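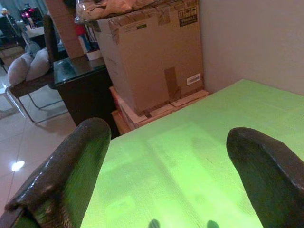 From: Carla Khasawneh
To: Jarncombe Allotments list
Date: 20 Feb 2023
Subject: Re: Water butts and the top tap

Hello all,

Answering Shadi's points in the order he raised them. His message is quoted at the end for those who missed it.

The top tap stays off until the second week of March. The pipe split at the elbow by plot 19 and the plumber wants the frosts over before he digs. The bottom tap works, but please run it gently, as the washer is worn and it drips if you wrench it shut. I have a new washer and will fit it when I am next down there.

On the butts, Brirnine will do us the 200 litre ones at £39 each if we order as a group. The stands are extra and I don't think they are worth it. Four slabs or a few old bricks do the same job. Lids are included. So far Lina and Kiều Kiều want one each and I want two. Delivery is to the bottom gate only, so you will need to barrow yours up.

If you have a shed with no gutter, Jihad has some lengths of the black half-round left over from his own and will let them go for nothing. He has brackets too, but not many, and no downpipe.

I would not bother joining two butts with hose unless they stand at the same level. Mine didn't, and the lower one overflowed into the leeks all winter.

Names to me by the end of the month please, with cash or a transfer. I won't order for anyone who hasn't paid - last time I was left £50 short and it took until summer to sort out.

Carla
Plot 12

On Saturday Shadi Karaki wrote:
> Does anyone know when the top tap is coming back on? I have broad beans
> to go out and carrying cans from the bottom is hard on the back.
> Also, was there going to be an order for water butts this year? I could
> take one if the price is sensible. Is it worth linking two together?
> Shadi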